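The Bottle Event

By the time we got to Gollthorpe I had eaten an entire sleeve of crackers and nothing else. It was June, the school bus had no air conditioning, and I was sitting with a robot arm's power supply in my lap because our coach didn't trust the luggage rack. (He didn't trust me much either, but the power supply had to go somewhere.)

I should say who we were. We were the Prumside High robotics club, team 511, and we had two arms, a used laptop and a banner with a spelling mistake. The banner said ROBTICS. We hung it up anyway, folded so the middle was hard to read, and it looked like a flag from a very small country.

The competition was held in the gym, 24 teams in long rows, and the event we had picked was called Household. You got nine minutes at your own table and your arms had to do chores with stuff from the recycling bin. Our chore was the bottle. Pick it up with one arm, get the cap off with the other, set the bottle back down standing. A kid of four can do it. I'd been working on it since winter and I dreamed about caps.

The tablecloth was my grandmother's idea. She said a bare table looked like a dentist's office, and she gave us the one with the ferns and the orange roses that used to come out for Easter. The other teams had gray mats. The team next to us, Kereama, had matching jackets and a case with foam cut in the exact shape of every single tool, and one of them looked at our roses and then at me and said, "Cute." I still think about what I should have said back. I have a whole list by now.

So we set up, and I did what I always did, which was stare at the laptop and watch what the arms could see. I liked it better than looking at the table. From the wrist everything is huge and close, and a bottle is as big as a house.
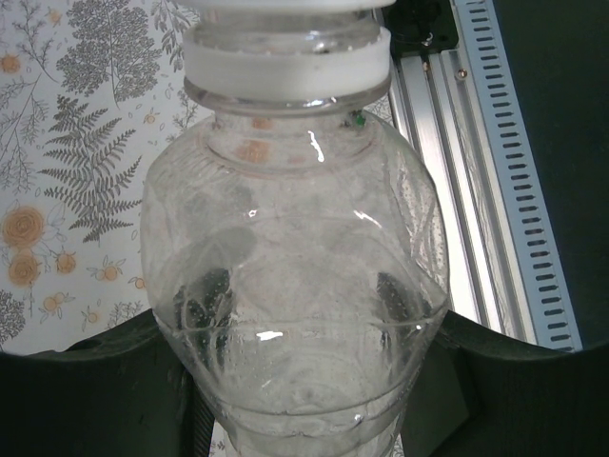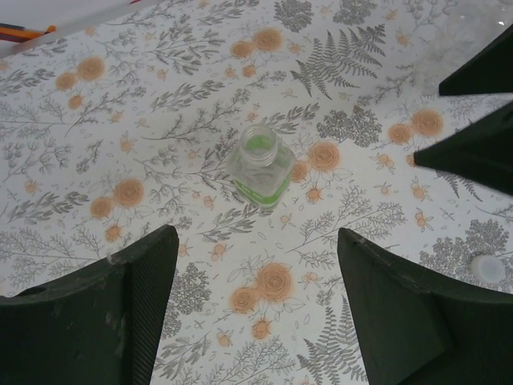

Bottle practice on Grandma's roses: cap still on in the first, bottle standing with its cap off in the second.

Then they called our number and my stomach went straight to the floor.

The first try, the left arm squeezed too hard and the bottle made that crunchy popping noise, and I heard somebody from Kereama laugh. The second try it shot out sideways and rolled under the judges' table! I had to crawl in there after it, past three pairs of very clean shoes, saying excuse me, excuse me. When I came out there was dust all down my shirt and two minutes and change left on the clock.

My partner at the laptop was white as paper. She whispered, "Slower?" and I said, "Way slower," and she typed it in with one finger.

I can't tell you how long that third try took. The fingers came in so slowly that one judge checked her watch. They touched the plastic. They held. The other arm crept over, took the cap, and turned, and stopped, and turned - and I noticed I was turning my own hand in the air like an idiot, helping. I heard the little ring crack. The cap came up, slid out of the grip, hit a rose and sat there.

"Down," I said to the bottle. "Come on, down."

It went down. It wobbled, I quit breathing, and it stayed up.

We came in ninth, and Kereama came in second. On the way home the bus stopped at Buvetti for pizza, and our coach let me put the power supply on the seat beside me, with the belt on. I had the cap in my pocket. The girl who'd said "Cute" had come by while we were packing up and asked where we got the tablecloth, and I told her it was my grandmother's, and she said hers had one with lemons. Then she held the other end while I folded it.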